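December 23, 2020

Spent the day on the pick rules for Rerow. Stulov's handbook runs to 2,000 clauses and I have now read the one on shelf clearance aloud to an empty stairwell.
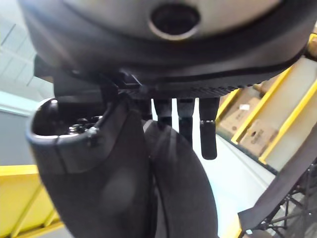
Gripper, with the yellow racks behind.

Rule 2 says no part gets lifted until the hand has stopped at the rim. I wrote that one myself in September, so of course I resent it.
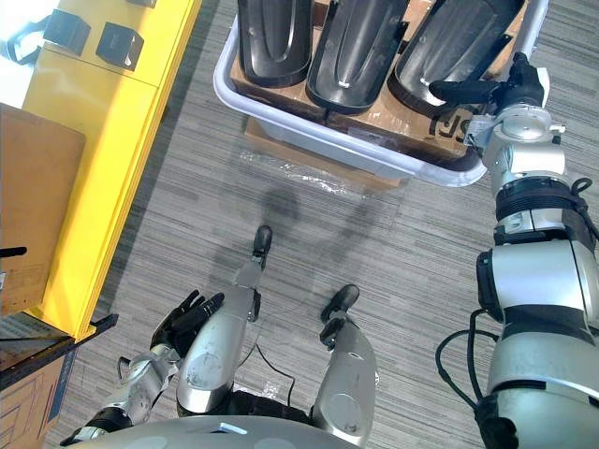 Which leaves the two rules that contradict each other - one wants the arm slow near people, the other wants it out of their way fast. I picked slow and initialed it.
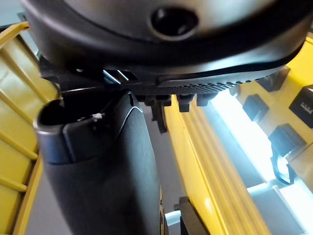
Cleanliness gets a single line in the handbook: "Fingers shall be free of debris." Fine by me. There's a bit of white lint on the black finger, just under the rim, so by the letter we're out of compliance. Logged it. Bed.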